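# Report on a Visit to the Clutcombe Gripper Evaluation Laboratory

Prepared for the Equipment Working Group, August 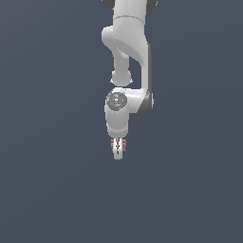

The visit was arranged at the invitation of the laboratory and formed part of the group's preparation for replacing the end effectors in the teaching and research cells. Three members of staff attended. The host for the day was Gangadharan Gounder, head of evaluation at Clutcombe, who led the tour and answered questions in the afternoon session.

## Purpose

The group went to Clutcombe with a narrow set of questions. The present cells use one type of parallel gripper throughout, and several departments have asked whether a second type should be offered. The group wished to see how a laboratory with a larger range of equipment makes such choices, how much of the work is done in simulation before hardware is mounted, and what staff time the process requires.

## The simulation room

The day began at 9:30 in the simulation room on the ground floor. Clutcombe tests every gripper as a computer model first. The arm is rendered against a flat blue-gray background with no table and nothing to pick up, and the gripper is checked at this stage by itself, closed and pointing straight down. Mr. Gounder explained that the laboratory formerly began with a full work cell in the model, including bins and fixtures, and that errors in the gripper mounting were often missed until much later.

The first check concerns the joint between wrist and gripper. Staff compare the modeled offset with the figure in the maker's drawing, then run the arm through 16 set poses. Any pose in which the gripper touches the arm is recorded and the travel limits are adjusted. The second check concerns the fingers, which are opened and closed at three speeds while the software logs the distance between them.

Color is used freely in the laboratory's models. The finger pads on the model shown to the group were a muted red against the white of the arm and were easy to find even though the gripper is small beside the rest of the arm. The group's own models are gray throughout, and members agreed that a contrasting pad color would help students who are new to the software.

Only after both checks are passed are objects added. The library holds 136 object models, most of them household and packaging items, with a smaller group of machined parts. The laboratory does not treat simulated grasp results as a measure of quality. They are used to remove unsuitable combinations before time is booked in the hardware hall.

## The hardware hall

The hall holds six benches, of which four were in operation during the visit. Two grippers were being compared: the Wodo, a two-finger parallel design, and the Doven, which has three fingers and a wider opening. Each was mounted on the same model of arm and driven by the same controller. Mr. Gounder stressed this point. In an earlier series the laboratory had used different controllers for the two grippers, and the results had to be set aside after it was found that one controller applied its force limit later than the other.

The test program consists of 205 grasps per gripper. The objects are placed by hand on a marked sheet, and the operator does not correct the position once the cycle has begun. A grasp is counted as successful if the object is lifted, held through a turn of the wrist, and set down inside the marked area.

The Wodo was the more consistent of the two on boxes and flat-sided parts. It was also the quicker to set up, as its fingers can be changed with a single tool. Its difficulties were with soft bags, which tended to slide toward the fingertips during the turn. The Doven handled bags and round containers well but needed more clearance, and on two occasions it moved a neighboring object while closing. The series was not complete at the time of the visit and the laboratory asked that no success rates be quoted.

Members noted the following practical points:

- Spare pads are kept at each bench and changed at fixed intervals, whether or not wear is visible.
- Cables are led along the outside of the arm and tied at the elbow. One bench was stopped in the late morning to retie a cable that had worked loose.
- The operator's notes are written on paper during the run and entered afterward.
- The hall is noisy when the compressor is running, and conversation at the benches is difficult.

## Cameras and controllers

After lunch the group was shown a shorter comparison of cameras. The laboratory has used a fixed overhead camera for some years and is now trying a wrist-mounted unit supplied with the Tautahi controller. The wrist camera gives a closer view of the object in the last part of the approach – a clear benefit with small parts – but the fingers hide part of the view once they begin to close. Calibration must also be repeated whenever the gripper is changed, and staff allow 40 minutes for this.

The Tautahi controller was well regarded by the operators for its logging. Its menus were considered less clear, and the group was shown a printed guide that the laboratory had prepared for its own use. Mr. Gounder has kindly agreed to send a copy.

## Questions raised

Members asked whether the simulated finger checks could be run on ordinary office computers. They can, although the full object library requires a stronger machine. A further question concerned training. New operators at Clutcombe spend their first week in the simulation room and may not mount a gripper without a second person present until they have completed a supervised series.

The cost of the Doven was discussed briefly. The laboratory's unit is on loan, and members were referred to the supplier for a price.

## Matters for follow-up

1. Request the final comparison results for the Wodo and Doven when the series closes.
2. Review the present cell models and give the finger pads a contrasting color.
3. Prepare a short set of test poses for use before any gripper is mounted in the teaching cells.
4. Ask the purchasing office to obtain a loan agreement for one Doven gripper.

The group thanks Mr. Gounder and his staff for their time. A return visit by two members of the laboratory has been proposed, with the date to be settled once the teaching timetable is issued.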